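How to Log Live Viewer Counts for a Streamed Game

These steps produce a minute-by-minute record of how many people were watching a streamed game, and an average that can be compared with other games on the same schedule. They were written for the Rurnside league feeds but will work with any stream that shows a live count to the channel owner.

What you need

A computer that can stay on for the whole game
Owner or editor access to the channel
Terkex, version 3 or later
A spreadsheet program

Terms

Concurrent viewers: the number of players open at one moment.

Average minute audience: the sum of all one-minute readings divided by the number of readings. This is the figure to report.

Peak: the highest single reading. It is often quoted in press notes and should always carry the time it was reached.

Reach: the number of separate viewers who opened the stream at all. It can't be worked out from concurrent readings and is outside this guide.

Step 1. Set the clock

Turn on automatic time in the system settings. Write down the difference, in seconds, between the computer clock and the clock on the stream. Most streams run behind the field, and the delay has to be removed later if readings are to be matched with plays.

Step 2. Create the log

In Terkex, choose New Log and select the channel. Set the interval to 60 seconds. Shorter intervals are allowed, but the count on most platforms is not refreshed that often and the extra rows will be repeats. Name the file with the home team first, then the visitor, then the week number.

Step 3. Start before the game

Start the log 9 minutes before the scheduled start. The pregame rows are kept in the file but left out of the average. Check that the first two rows have a time and a count in them. If the count column shows a dash, the login has expired - sign in again and restart the log.
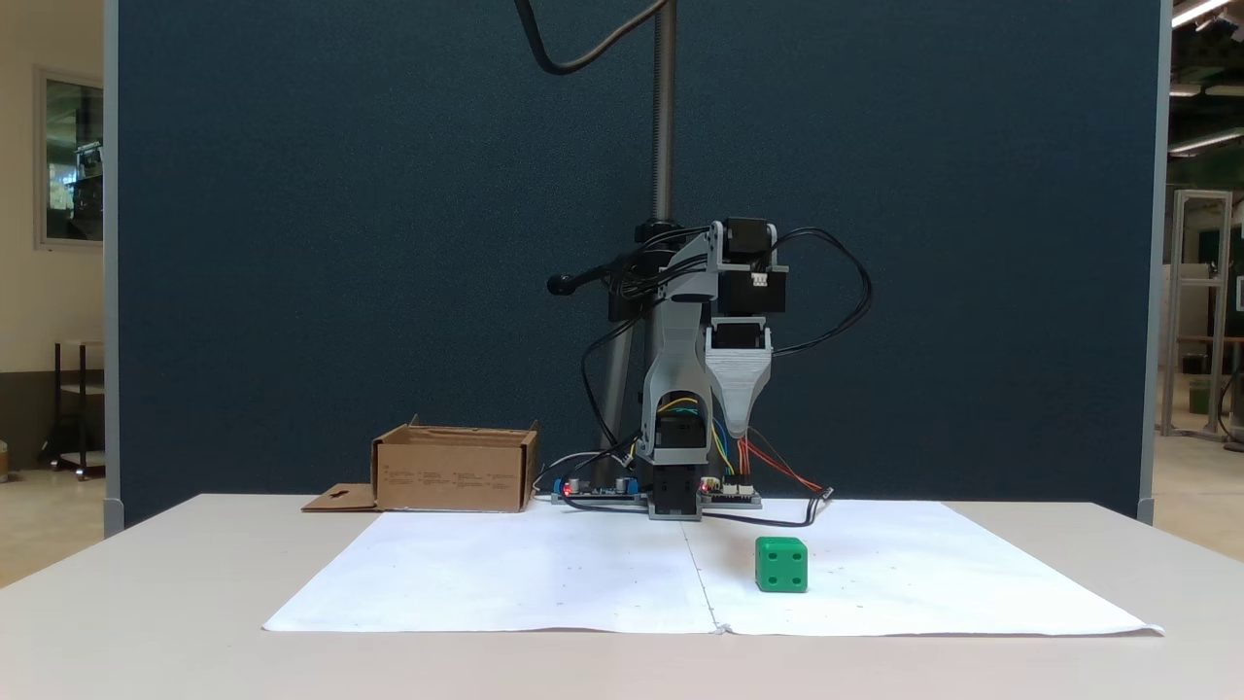

Step 4. Mark the events

Press M at kickoff, at the end of each quarter, at the restart after halftime and at the final whistle. Each press adds a label to the current row. If a mark is missed, add it by hand afterward from the official game sheet and put an asterisk after the label.

Step 5. Clean the file

Export the log as CSV and open it in the spreadsheet. Delete rows after the final whistle. Leave halftime in. A single zero between two normal readings is a dropped request: replace it with the mean of the rows on either side. Three or more zeros in a row are treated as an outage and stay as they are, with a note.

Step 6. Work out the average

Sum the count column from kickoff to the final whistle and divide by the number of rows. A September game on the Rurnside feed peaked at 1422 but averaged 298, mostly on account of a link shared by a larger channel in the last quarter. Report both figures, average first.

Corrections to this page go to Steinar Lund.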